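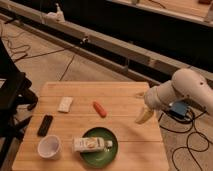 I've been going back and forth between two grippers for most of February, and I finally have opinions! The first one is the Wemier, a plain two-finger thing that I bought used. The second is the Hadow, which has softer fingers and cost me a good deal more than I told my sister. I wanted to try both on the kind of stuff that lives on my kitchen counter, so my test set is pretty humble: the remote, a cup, the green plate, a little carton with a white cap, and so on. Lately I've been starting with the carton lying right across the plate, which makes everything harder, because now the fingers have to come down over something lying on its side without bumping the rim.

The Wemier is strong. Too strong for cartons, if you ask me. I had it at the default grip force and it put a dent in one on the very first try (there was still some left inside, so that was a fun cleanup). Once I turned the force way down it behaved, but then it kept dropping the remote. I ended up with one setting for soft things and one for hard things and a sticky note to remind me which was which.

The Hadow just sort of hugs whatever you give it. Cartons, great. Cup, great, as long as you come at it from above and grab the wall. Flat things are where it falls apart! A remote lying flat on a table is nearly impossible, the fingertips fold under and skate right over it. I tried 8 different approach angles and got it 2 times.

Then there's the controller. I'm running the Bahrami box with both, and swapping grippers means redoing the tool offset every single time. I skipped that step once, late at night, and drove the fingers straight into the tabletop. Slow speed, thank goodness. Now I do the offset before I do anything else, even coffee.

So which one am I keeping? The Wemier, for now, with some rubber glued on the fingertips. It's had more than 1000 cycles and it still closes straight. I'll try the Hadow again when the flatter tips come in.

Posted in February by Mehrangiz Abbasi

Comments

tristan_k: What rubber did you use? I tried bike tube and it peeled after a day.

Mehrangiz: Same here with bike tube! I switched to the thin sheet they sell for lining drawers, with contact cement.

Odalys: Does the Bahrami save more than one tool offset? Mine does, under the second menu.

Mehrangiz: Wait, really? Going to look right now.

Contact | Copyright Tristcombe Blog | Back to top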